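Surface Wear on Shared Study Tables
Project report, Materials in Everyday Life
Hannelore Kuhlmann and Mebrat Feyisa
5/10/19

Why we picked tables

We had a list of much fancier topics (paint on bike racks, the stairs in Tostlow Hall) and we dropped all of them once we started looking closely at the table we were sitting at. Tables get leaned on, written on, eaten at and dragged things across all day long, and they keep a record of it! Our question was simple: what kinds of marks does a pale wood-look tabletop collect, and how easy are they to spot?

Where the trouble is in spotting them

We expected to walk up, look down and write. It took us a whole afternoon to learn how much the light matters. Pale tops shine, and in a shiny patch both the grain and any fine scratch fade out. We ended up looking at every top from two sides, once facing the windows and once with our backs to them. The grain itself can fool you too. A curved line in the pattern looks a lot like a long scratch until you run a fingernail over it.

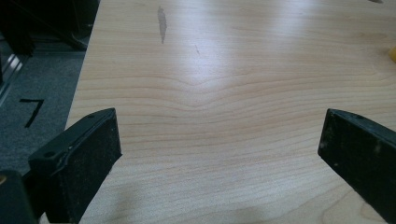

We sorted marks into three groups. Stains are anything dark with a soft or uneven outline. Scratches are thin and you can sometimes feel them. Drawn marks are the ones that look like pencil or pen, and these were our favorite group by far, because they are the most fun to argue over. Mebrat wanted a fourth group for dents, but we could not agree on how deep a dent has to be, so we left it out and put it under future work.

Our survey sheet

Each table got one line on the sheet: room, stains, scratches, drawn marks, and a notes column. By the end we had logged 1,217 marks in the Kisholm and Pendell buildings. Scratches were the biggest group and drawn marks the smallest, with 227. We were really surprised by that last number. We would have bet on pencil!

Tables with a hole for cables needed an extra rule. We decided that wear on the rim of the hole does not count, only marks on the flat top. Small items such as bowls could stay put as long as we looked under them before filling in the line.

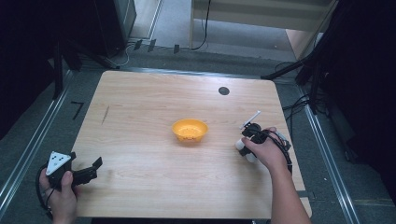 Figure 2. Light tabletop with a cable hole, an orange-yellow bowl near the middle and a thin dark mark on the left side.

What we would change

The sheet needs a column for where on the top each mark sits. We kept writing "near edge" in the notes and then forgetting which edge we meant. We would also like to go back in July, when the rooms are quieter, and do the Verbeke reading room, which we had to skip. Hannelore has already redrawn the sheet with a small blank rectangle for each table, so marks can be sketched in place.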